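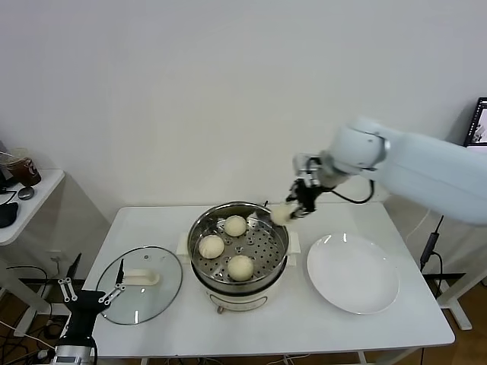
Vol. 2, p. 1170

Arnine Kitchen Task – student project of the Tamenora robotics club, begun in August. Two arms share one table with an electric steamer, a plate and the steamer's glass lid. The task covers handling the lid and moving steamed buns between the perforated basket and the plate. A bun is gripped at the fingertips, and a dented bun counts as a fault. Each team member logs 200 runs by remote control before writing any code. Logs are kept in the Wilel format. See also: Grippers; Thongdee Cup.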